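Sep 18, 2023

## The mending table is back!

After a summer off (July was far too hot to sit under lamps in the back hall), the Dellano mending table opens again this month, and we could not be happier about it. We have missed the noise, the half-finished cups of coffee, the zippers with one tooth gone. Mostly we have missed the moment when somebody shakes out a jacket they had given up on and puts it straight back on.

If you are new to the neighborhood, the idea is simple. You bring a piece of clothing that needs help, you sit down with people who like fixing things, and you do the work yourself with somebody at your elbow. It costs nothing to sit down. Thread, needles and patches are on us, and there is a jar by the door if you want to chip in.

Last season 655 pieces came through the hall, and this season we are hoping for 785. That sounds like a lot of socks! It was a lot of socks. It was also a wedding veil, a tent fly, several very tired denim aprons from the bakery on Bestero Street, and one stuffed rabbit with an ear hanging on by a thread, who went home with both ears and a new vest.

## What's new this fall

We have 2 darning looms now, the little kind with hooks that flip the threads back and forth, and they are a delight. You can set one up over a hole in a sweater elbow and have a neat woven square before your tea gets cold (well, lukewarm). There is a sign-up sheet for them, so please be kind and pass them along when your patch is done.

Rampersad Fabrics has sent over another big bag of remnants. Lots of corduroy this time, some good heavy canvas, and a stack of cotton prints that would make wonderful pocket linings. I have already put dibs on the one with the pears, sorry.

We're also going to try a beginners' corner for the first hour of each session. It will cover sewing on a button so it stays on, closing a seam with backstitch, and putting up a hem by hand. If you already know those three, come and sit there anyway, it always goes better with an extra pair of hands.
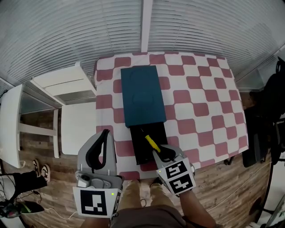

## What to bring

Please wash it first! Clean cloth is so much nicer to work on, and stains show you where the fabric has gone thin. If it's a knit, bring any leftover yarn you have in a color close to it, or a color nowhere near it. Bright mends are very welcome here, and some of the best sweaters in the hall last spring had orange elbows.

Small scissors of your own are handy, with your name taped on. Reading glasses too. We have 5 good lamps but they do get moved around, and black thread on black wool is hard on anybody's eyes.

Leather and down jackets are beyond us for now. The Riveo shop on the corner does both, and they will give you a price before you leave anything with them.

## Coming up

Later in the fall we want to spend a whole evening on jeans: knees, inner thighs, belt loops, the lot. Start saving your worn-out pairs, even the hopeless ones, as they make the best patches for everybody else's. After that we would love to do a session on sashiko stitching, and if you have done any and would enjoy showing a few people how to keep the rows even, please leave a note in the box at the front desk.

Doors open at the usual time, and the kettle goes on a little before that. Bring a friend, bring the coat with the ripped pocket, and come say hello!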